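Osgate pegboard panel, black: two months in

I bought the black Osgate panel in April after my neighbour Wilson wouldn't stop going on about his. I'd been keeping everything in drawers and losing half of it, so a hundred dollars to get things up where I can see them seemed fair enough (my husband disagreed, but he's the one who loses the tape measure).

First impressions were good! The holes are nice and even, the black finish looks smart, and it doesn't show grubby fingerprints nearly as badly as the white one I had in the old garage. It took me two goes to get it level, which was my own fault for rushing.
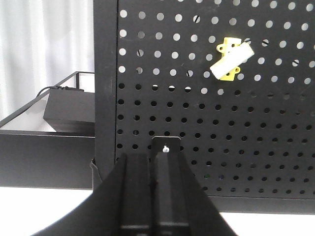

What really sold me is that you're not stuck with the maker's own hooks. Mine came with five and they're fine, a bit dull, but I've been trying all sorts of brackets since, and bright colours against the black look fantastic. Much easier to spot what's gone missing, too.

My grumbles: the instructions are tiny and the colour range is black or nothing. I'd also have liked a few longer hooks in the packet, even if it cost a couple of dollars more. I've ordered a second panel for the laundry anyway, so make of that what you will.

Mwajuma Ogola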